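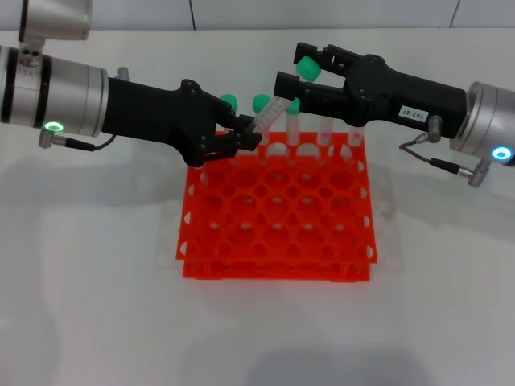
Tube rack on the white bench, February.

Search this notebook
Enter keywords Go

Soil settling, Flelwood samples, second round

Picked up where Forough left off. She had the first set of jars shaken and standing by the time I got in, and the sand line was already marked on all of them. I took the silt readings at two hours and left the clay overnight.

Notes on prep, so we do it the same way next time. Air dry on trays, break up clods by hand, pass through the 2 mm sieve. Anything that stays on the sieve goes in a labeled bag and gets weighed separately. Do not grind. The Clundadwood soil looks like it needs grinding but the lumps fall apart if you leave them in the dispersant long enough. I let them soak until after lunch and they were fine.

Dispersant is the usual sodium hexametaphosphate. The bottle on the second shelf was made up by Santeri and has no date on it. I used it for the Flelwood jars, then made a fresh one and repeated a pair. Readings matched to within what I can see by eye on the jar, so I am keeping the earlier numbers. Please date the bottles.

Flelwood: mostly sand, as expected from the slope. The lower pit has more silt than the upper one. Water above the silt was still cloudy when I left at 5:40 and had a yellowish tint. Abdelilah thinks that is organic matter and wants a peroxide treatment on a split of the same sample. I have set aside enough for it.

Clundadwood: much heavier. The clay layer is hard to read because there is no clean top to it, just a gradual change. I read at the point where I could no longer see the marker card through the jar. Forough reads a bit higher than I do - we tried it on the same jar without telling each other the number. For now one person should read a whole set. I put my initials on the sheet.

Drellport: not started. The bags came in damp and one had split in the box. I moved the soil to a new bag and wrote the old number on it, but there may be a little of the neighboring sample mixed in. Flag it if the result looks odd.

Hydrometer check. Blank in plain dispersant solution read 4, and it should go into the correction for everything done this week. The room was cooler in the morning than in the afternoon, so take the temperature with each reading and write it beside it, not at the bottom of the page. I had to guess on two of the early ones and have put a question mark next to them.

The big shaker is making its noise again when it slows down. Serena tightened the clamp on the left side and it went away for a while. She would like us to stay under seven jars per run until the part comes.

To do
- Clay readings first thing, before anybody moves the jars
- Peroxide split for Abdelilah
- Spread out the Drellport bags to dry
- More marker cards, the old ones are stained
- Ask Longo about the sieve order, the 53 micron mesh has a small tear near the rim

Left the jars on the back counter with a note on them.

Yulan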